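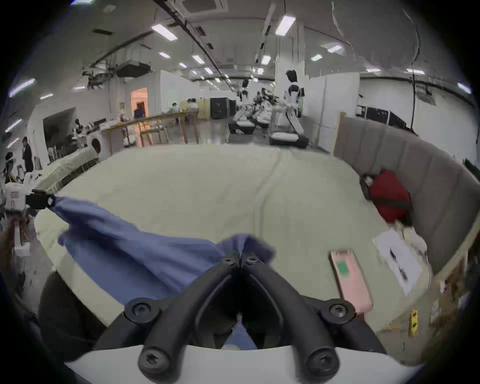 4. Fitting the Flullora mattress topper

Read this section through before you open the inner bag. The topper is vacuum packed and starts to rise as soon as the bag is cut.

4.1 Unpacking

1. Strip the bed down to the mattress and check that the mattress is dry.
2. Lay the roll across the head end with the printed label facing up.
3. Cut the bag along the dotted line with blunt-ended scissors.
4. Unroll the topper towards the foot of the bed and leave it flat for four hours. If the room is cold, leave it overnight.

CAUTION: Do not use a knife. Cuts to the cover are not covered by the Jundinness guarantee.

Note: A new topper has a slight smell. Open a window – it should clear in a day or two.

4.2 Before you make the bed

Clear chargers, lamps and leads away from the mattress. If you have the Tully control unit, put it on a firm, level surface beside the bed and run its lead down the side, never under the topper. Keep at least 200 mm clear behind the unit.

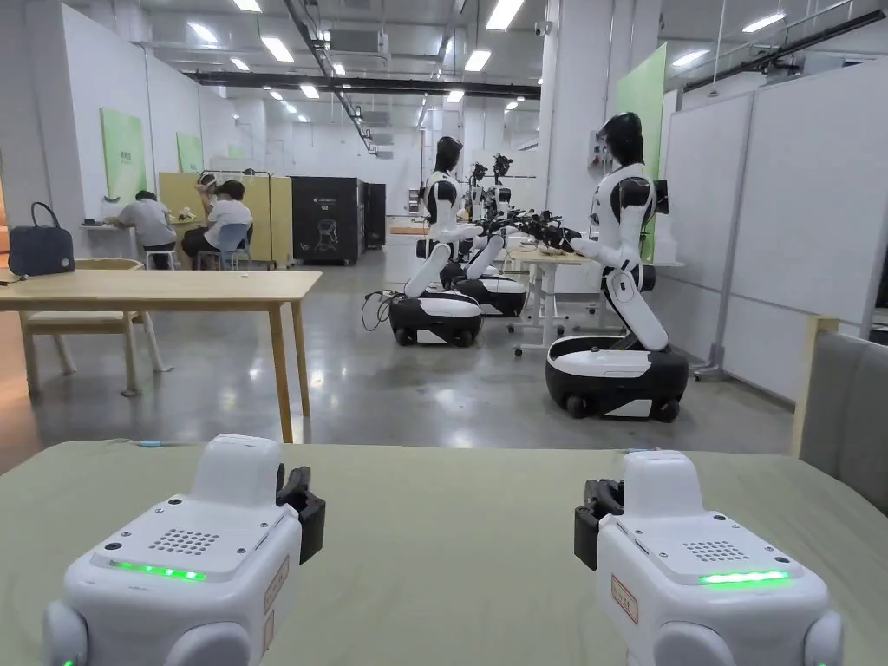
Fig. 2. Cable with blue connector at the far edge.

WARNING: Do not plug in the Tully unit while the topper is still rolled or folded.

4.3 Fitting the sheet

5. Start at the two corners at the head end and pull the fitted sheet down over both topper and mattress.
6. Do the foot end next. Small creases will not harm the topper.
7. If the sheet rides up, fasten clips along the edge. Any small sheet clips will do. Leave the corner straps of the topper free.

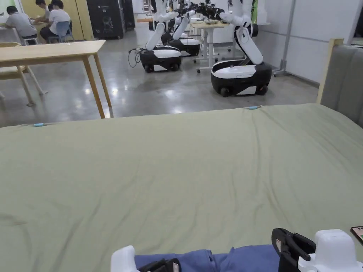

8. Add your blankets or duvet. The total weight on top must not be more than 4 kg.

4.4 Care

Turn the topper end to end every June and again at Christmas. Wash only the cover, on a cool wash, and dry it on a line. The foam core must not be washed.

Clamero covers fit the single and double sizes only. To order a spare, quote part number 74 and write to Nattawut Ratanaporn in the spares department. The helpline is closed on Saturday afternoons.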